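Progress report: shared workroom at Nostthorpe
Period ending July 14, 2021
To: Gemma Mazza, Orlandini small grants
From: Leen Kassab

Hi Gemma! You asked for something shorter than my last one, so I'll try, though you know how I get once I start talking about tables.

Where the money stands first. Of the 2000 you gave us for the workroom, we have 587 left. The biggest bite was the tabletop itself, which we had cut and delivered from Ganivholm (two trips, as the first one wouldn't go up the stairs and had to be sent back). After that came the mats, a big stack of masking tape, and the new wall paint. I've put the receipts in the shared folder, and the Trovel invoice is in there twice by mistake, so please only count it once.

Now the tables. When I wrote to you in December we had one wobbly desk that everybody fought over, and people were setting out their small items on whatever bit of bare wood they could find. Ubaldo kept saying we needed a proper work area with an edge you could see, so things would stop wandering off among the cables. He was right and he has been very nice about it. We now use a large dark gray mat on each light wooden table, and it makes such a difference to my eyes! Small pale things really show up on it. The downside is that litter shows up too, or it should, and yet we still manage to leave it lying there. I took a look at the computer end of the big table for this report and found crumpled white scraps along the far side of the mat, plus one that had made it over to the cables.
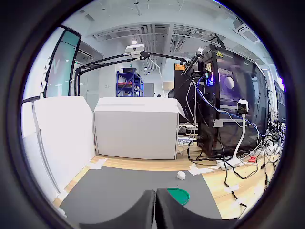

What happens to the paper scraps at the end of a session?
They go in the recycling bin by the door, and whoever used the table last is supposed to take them there.

I say supposed to because we're still working on it. Nektarios made a short closing list and taped it up next to the light switch. It says to put lids back in the drawer, blocks back in their tub, paper in recycling, big boxes off the table. The boxes are my weak spot, I admit. I like having one on the table to drop things into and then I walk away from it. Carmela has asked me (twice!) to find them a shelf, and part of the remaining money is set aside for that. I'd like a deep one that runs along the back wall, low enough that Carmela can reach it without the step stool.

The small items have settled down nicely. We went through the old tubs in the spring and threw out anything cracked or sticky. What we kept is plain stuff, mostly lids and little blocks, and we picked strong colors wherever we could. The green lids are everybody's favorites because you can find them from across the room. The white blocks get chipped and I'd like to replace them at some point, but they do the job for now.

Then there's tape, which I could write pages on. The mats slide if you lean on them, so we tape the corners down to the wood. I started out with one neat strip per corner and it lasted maybe a morning. These days we cross two strips, or just keep layering until the thing stays put, and it isn't pretty but I've stopped minding. Loose cables get the same treatment, with a bit of white tape every so often along the table so they don't drift into the work area. Ubaldo would like us to switch to something that leaves less gum behind when it comes up. We're trying a sample roll on the small table first, and I'll tell you how that goes.
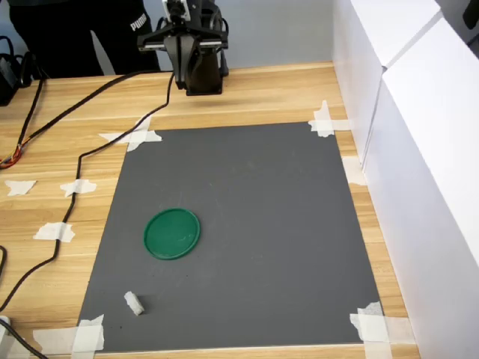

Mat taped at all four corners, with a green lid and a small white block set out on it.

The walls are done, and the floor is next. Nektarios got a price for having it sanded and it was more than I'd hoped, so we may just scrub it hard and buy a couple of runners. If you have feelings about that, please say so before we order. I'm leaning toward runners.

We also changed the booking sheet. It used to be by the half day and people would sign up for a whole morning and use an hour of it. Now it goes by the hour, and we had 13 different people use the room over the period, which made me very happy. There was one mix-up when two of them turned up for the same slot, but they split the table between them and got along fine.

Still to do before the next report:
Shelf for the boxes (Carmela is measuring)
Decision on the floor
Second recycling bin for the far end of the room
Labels for the drawers, which I keep promising

I'd love for you to come by and see it all. Afternoons are best, when the light's good and there's usually coffee going.

Leen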